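Minutes of the Oltside Town Council, External Relations Sub-Group
04/05/2020
By the Clerk's Office

Present: nine members and the Clerk. The meeting was held by telephone.

1. Minutes of the January meeting were agreed without change.

2. Visit from Murkham. The Clerk reported that the delegation from Murkham, due in the summer, had asked for the visit to be put off. Members agreed – with regret – and asked that a letter be sent to their council confirming that the invitation stands. Hotel bookings for 13 guests to be cancelled.

3. Friendship agreement with Faltar. The revised text had been circulated. Two members felt that the paragraph on trade went beyond the powers of the Council. It was resolved, by six votes to three, to strike out that paragraph and return the text to Faltar for comment.

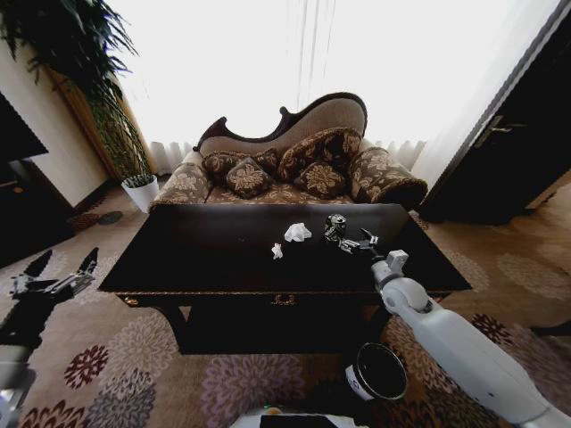 2 min read

4. Public statements. The Clerk noted 33 letters from residents on the Nedelcu planning inquiry. Members were reminded that no statement should be made in the Council's name until the inquiry reports.

5. Any other business. The flag policy was deferred.

The meeting closed at 8.49 pm.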